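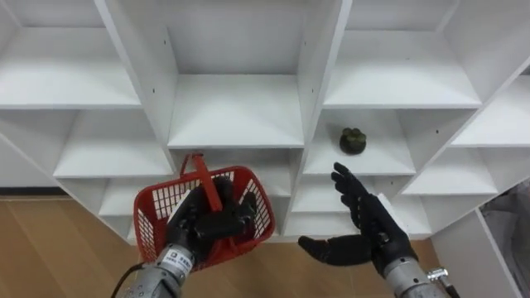 Estante branca com cesto vermelho

Avaliação descritiva no 5.º ano: como é que sei se a minha filha está bem?

mae_das_marmitas

Olá a todos! A minha filha entrou este ano no 5.º ano no Colégio Trekberg e descobri (na reunião de maio, quando já era tarde para refilar) que ali não há notas nos dois primeiros períodos. Há um relatório escrito por disciplina, com coisas do género "mobiliza estratégias de cálculo com apoio pontual". Li aquilo três vezes e continuo sem saber se ela sabe fazer divisões!

Eu até gosto da ideia. Na escola antiga andava tudo doido com as percentagens, e ela chegou a chorar por causa de um 68. Mas agora estou no extremo oposto: o relatório fica numa plataforma chamada Kun, onde só aparecem umas bolinhas verdes e amarelas, e quando pergunto à miúda como correu o teste ela encolhe os ombros e diz "foi normal". 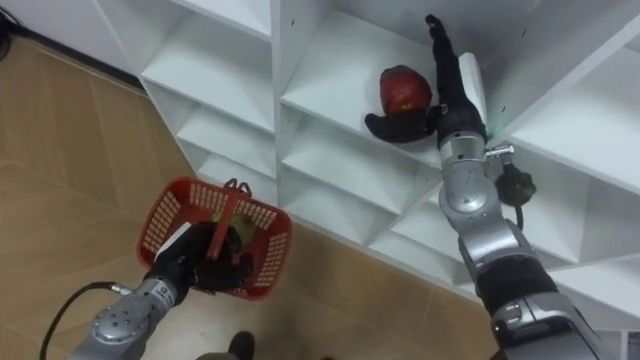 O meu marido acha que devíamos pedir à diretora de turma uma nota "por fora", só para nós. Eu tenho vergonha, parece que não confio na escola. Alguém já passou por isto? Como é que leem estes relatórios sem ficarem com os nervos em franja?

formiga_rabina

Passei por isso com o mais velho. A nota por fora eu não pedia — a professora fica numa posição chata e vocês ficam agarrados a um número que nem conta. O que resultou cá em casa foi pedir para ver os critérios. A escola tem de ter alguma coisa por trás de cada bolinha, uma grelha com níveis, e quando a vi percebi logo que o "apoio pontual" era o penúltimo nível de cima. Eu a imaginar o pior e o rapaz estava ótimo!

Pede também para ver um trabalho dela corrigido. Um só, de matemática, já te diz muito mais do que o relatório inteiro. E leva perguntas concretas: "ela divide por números com 2 algarismos sem ajuda?" é uma pergunta a que se responde com sim ou não.
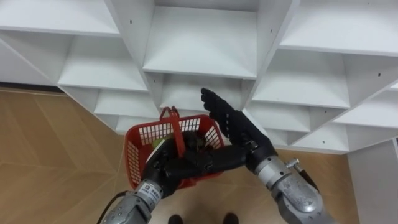
zecadomonte

compra o livro de exercícios da Flercombe e faz com ela ao sábado de manhã. tem 276 páginas e as soluções no fim. se acertar a maior parte está bem, se não acertar não está. os meus fizeram assim e nunca liguei a relatórios nenhuns

professora_de_intervalo

Dou aulas ao 2.º ciclo e escrevo relatórios destes, por isso peço já desculpa em nome da classe, que aquela linguagem às vezes nem eu a percebo quando a releio. Quando tenho 5 turmas para fechar, confesso que há frases que saem coladas umas às outras.

Dito isto, há truques. Compara o relatório do primeiro período com o do segundo, disciplina a disciplina, e olha para os verbos. Se passou de "reconhece" para "aplica", houve progresso. Se a frase é igualzinha nos dois, pergunta à professora, com toda a calma, o que mudou entretanto.

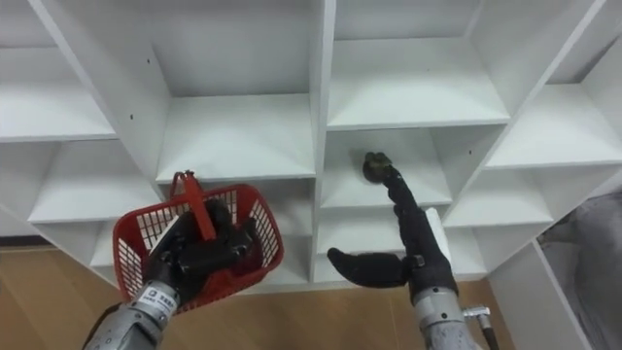

Quanto ao livro de exercícios, nada contra, mas não o façam todo! Meia dúzia de problemas de vez em quando chega, e deixem-na explicar em voz alta como pensou. Ouve-se muito mais aí do que numa página cheia de certos e errados. E não tenhas vergonha de marcar reunião, a sério. Prefiro mil vezes uma mãe que pergunta em outubro do que uma que aparece aflita em junho.

Ah, e na Kun vê se consegues abrir as bolinhas. Na minha escola há um comentário escondido atrás de cada uma e metade dos pais não sabia que existia.

© Wullport Comunidade de Pais | Contactos | Regras de utilização | Voltar ao topo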